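# Chapter 9: Putting Machine Learning to Work in a Company

By the end of this chapter you should be able to:

- tell a pilot project apart from a system in regular use
- describe the costs that come after a model has been built
- explain why staff sometimes ignore a model's output
- draft a one-page adoption plan for a small or mid-sized firm

## Opening case: Returns at Elbridge

Elbridge sells clothing by mail and online. It has 900 employees, most of them in two warehouses and a call center. When this case begins, the company was handling returned goods much as it had for years. A clerk opened each parcel, looked at the item, picked a reason code from a list of 26, and sent the item on to be resold, repaired, or written off.

Kristine Saludo ran the returns department. She had no quarrel with her clerks, but she did not trust the reason codes. Nearly half of all returns were filed under code 2, "customer changed mind," and she suspected that the code was popular mostly for being near the top of the list. The buying team used the codes to decide which suppliers to keep. If the codes were wrong, so were some of those decisions.

In June she asked the company's data group whether software could suggest a code from the customer's own note and the order history. Jong-dae Byun, a data analyst, built a first version in nine days. He trained it on old records, tested it on records it had not seen, and reported that it agreed with the clerks most of the time.

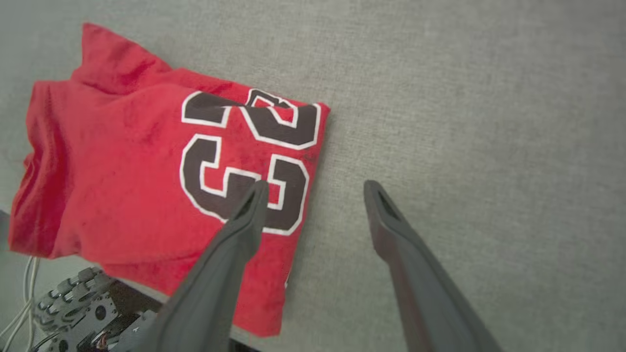 Saludo's first question was a good one. If the clerks' codes were unreliable, why was agreement with the clerks a good result? Byun had no answer ready. The old records were the only labeled data the company had, and he had treated them as correct.

The two of them spent the next month on a slower job. They pulled a sample of returns and had each one coded twice, by two experienced people working separately. Where the two disagreed, a third person decided. The work was dull and took clerks off the floor during a busy period, and the warehouse manager complained about it more than once. It also showed that nine of the codes were hardly ever used, and that several others overlapped so much that even careful people could not tell them apart.

The list was cut before any model was trained again. Some managers later said that the shorter list did more good than the software. We will come back to that claim in Section 9.4, where there are enough figures to judge it.

## 9.1 What "adoption" means

When a company says it has adopted machine learning, it may mean any of several things. Someone may have bought a license. A small team may be running a trial on old data. A model may be making suggestions that people are free to ignore, or it may be making decisions with no person involved. Surveys often put all of these under one heading, and the results are hard to compare for that reason.

In this book we use the following terms.

**Exploration.** The company is reading, attending demonstrations, or talking to vendors. No company data has been used.

**Pilot.** A model has been built or bought and is being tried on company data. The ordinary process still runs without it.

**Assisted use.** The model's output reaches the people doing the work, and they decide what to do with it.

**Automated use.** The model's output is acted on directly. People look at exceptions or at samples.

A firm can be at different stages in different departments. Elbridge was in assisted use in returns while its finance office was still at exploration. Moving back a stage is also common, and it does not always mean that something failed. A pilot that shows a task is better done with a plain rule has paid for itself.

## 9.2 The model is a small part of the bill

Students who come to this subject from programming tend to expect that building the model is the main expense. In many projects it is among the smaller ones. Byun's first version took nine days of one person's time. Recoding the sample, changing the screens the clerks used, training each shift, and checking the output every week took far more.

Dzifa Dogbe, who managed the budget for the project, kept these costs on a separate sheet so that they could not be folded into general overhead. Her sheet had a line for each of the following:

1. Preparing and labeling data
2. Building and testing the model
3. Connecting it to existing systems
4. Training staff
5. Monitoring and retraining
6. Closing the project down, if it came to that

The last line is often missing from real budgets. A model that other systems depend on cannot simply be switched off. Someone has to find out what uses its output - reports, alerts, spreadsheets kept by people in other offices - and arrange a replacement.

Elbridge also looked at buying. It received an offer from Plarum, a vendor with a ready-made returns product, and another from Pirside, a consulting firm that would have built one to order. Both offers gave a clear price for the software, and neither gave a price for labeling. Dogbe added her own estimate to each before comparing them, and the ranking changed.

## 9.3 Why people ignore the suggestion

Three weeks into assisted use, the logs showed that one shift accepted almost every suggestion and another accepted very few. The parcels were the same mix. Myung-ja Gil, the supervisor on the second shift, explained that the suggestion appeared only after the clerk had already picked a code. Changing it meant going back a screen. On the first shift, clerks had learned to wait for it.

Both patterns are a problem. A clerk who never looks at the suggestion gains nothing from it. A clerk who always accepts it has stopped checking, and the company is then in automated use without having decided to be.

Before reading on, write down what you would measure in order to tell a clerk who agrees with the model from a clerk who has stopped reading it. Keep your answer. You will need it for the exercise at the end of Section 9.5.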